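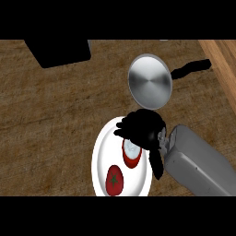
Figure 8. Simulator view, kitchen counter task: gripper over the plate, with the red cup and the tomato.

Section 8: Running the Open Day Demonstration

This section covers the kitchen counter demonstration in simulation, as shown to visitors on the Vovix workstation. It assumes that Grusero is installed and that you have read Section 7, or at least scrolled past it at a respectful speed.

Last revised 10/04/2021 by Ngaio Doolan. Visitor script by Duyên Cù.

8.1 Before the doors open

1. Start the workstation and log in with the demo account. Your own account will work too, along with your mail notifications, which visitors read with great interest.

2. Open Grusero and load the scene file counter_1702. The file next to it in the list has a similar name and contains a warehouse. Visitors who have been promised a kitchen do notice.

3. Wait for the textures to load. The counter is finished when the wood grain shows. A plain brown counter means the textures are still on their way, and clicking Run will not hurry them.

4. Compare the scene with Figure 8. Check that the pan, the plate, the cup and the tomato are all present. The cup and the tomato should both be on the plate. If either one has ended up on the floor, choose Scene > Reset and wait again.

5. Set the camera to Overhead. The black bands at the top and bottom of the view are normal and cannot be dragged away, although every open day somebody tries.

6. Run the full sequence once with no audience.

Note: The arm may start from a different pose after a reset. Leave it alone. It will find its own way to the plate.

8.2 Giving the demonstration

1. Seat the group. The room holds 30. Past that number, people stand in front of the projector and the demonstration becomes a shadow play.

2. Say what is on the screen before you start anything. Duyên's script has a short paragraph for this. Please read it as written, including the part where it says that this is a simulation. Without that sentence, the first question will be where the robot is kept.

3. Click Run. The arm moves to the plate and stops above it. The controller pauses at this point by design, and the pause is long enough for a child to ask whether it is broken. The answer is no.

4. Click Continue. The controller attempts the pick named in the task box. For open days this is set to "cup."

5. If the pick succeeds, accept the applause. If it fails, choose Scene > Reset and go back to step 3. A failed pick tends to hold the room better than a good one, so there is no need to apologize or talk over it.

6. Invite one visitor to choose the next target from the task box. The choices are cup, tomato and pan.

Caution: Do not offer "pan" to the first visitor. The Lã controller has been trained on more than 358 recorded picks, and very few of them involve a long handle. Save it for the end of the session, when people are putting their coats on.

Caution: Keep the speed slider at its default. At full speed, contact between the gripper and the tomato can send the tomato out of the scene entirely. It comes back on reset, but the front row will ask for it again, and then the second row will.

8.3 Questions you will get

"Is that coffee in the cup?" The model came from the Jullell object library, which lists it only as "cup, red." Let visitors decide for themselves.

"Would a real one do the same?" Sometimes. Contact and friction in the simulator are approximations, and a controller that does well on screen still has to be tested on hardware. Refer longer versions of this question to Ngaio, who will enjoy it more than you will.

"Can it cook?" It can be told to pick up the pan. See the first caution above.

8.4 If something goes wrong

Gripper passes through the cup: collision checking is off. Go to Physics > Contacts and turn it on. Explaining this to visitors as a feature has been tried and did not go well.

Arm trembles in place: two copies of the controller are running. Close both and start one.

View is upside down: press the Overhead button again.

Screen goes black for longer than a minute: restart Grusero and repeat 8.1 from step 2. Duyên's script has a page of spare talking points for this – it is the most worn page in the binder.

8.5 Closing down

1. Choose Scene > Reset, then File > Close. Answer No when asked to save changes. The September session answered Yes, and for a week the scene opened with no plate in it.

2. Export the session log to the shared drive.

3. Log out of the demo account and switch off the projector at the wall.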